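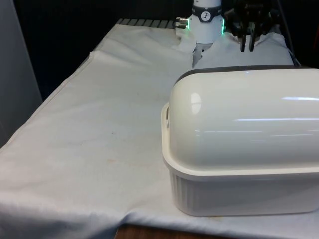 Esumley open day, quick notes before I forget it all. Typing this on the train so sorry in advance.

Got there 9:40, gates at 10. Line already down to the bus stop. Parking field was mud, glad I didn't drive. Three bucks for the map, get the map, the signs inside are hopeless.

The mill first. Everybody goes to the weaving shed first so I went the other way, up to the carding room, and had it pretty much to myself for 20 minutes. Good call. Gavin MacLeish was running the talk up there, very dry, very fast, knows every belt and pulley by name I think. The line shaft was going. You feel it in your teeth. He let a couple of kids pull a bit of sliver off the end of the machine and twist it up by hand, and they walked around with it tied on their wrists the rest of the day.

Then the stairs. 179 of them to the top of the bell tower, and no you can't skip it, the view is the best part of the whole place. River, both weirs, the old dye house with no roof. Windy as heck. They send up 14 people at a time so you do wait at the bottom. Bring a snack. 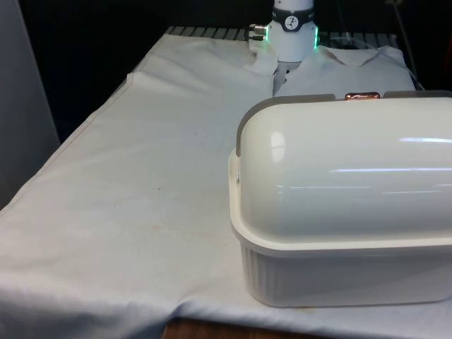
Weaving shed after lunch, much quieter by then. Two looms running out of the whole room and it was still too loud to talk. Elli Heiskanen does the demo, stops the loom, shows you a broken warp thread, ties it back in before you even see which one it was. The pattern she had on was an old Cillari check, green and rust, 2,232 ends across the warp. She threaded the whole thing herself over the winter. I can't even thread a needle.

Asked her about buying a length and she said the shop only has scarves right now, more yardage in December. Scarves were nice. Pricey. Bought one anyway.

Food: soup and a roll from the Prevard bakery stall, good soup, ran out of rolls by 1. Coffee was weak. There's a second coffee place by the wheel pit that I found on the way out, of course, and it smelled way better.

Missed the dye house tour, it was full by 11. Sign up at the gate as soon as you get in, the sheet is on the left behind the door and easy to walk right past. Also missed Skye Jardine's talk on the mill girls' letters which I realy wanted. Somebody in the tea line said she's doing it again in the spring.

Wear boots. Bring cash, the card thing at the shop was down twice. Last bus back is 5:10 and it was early.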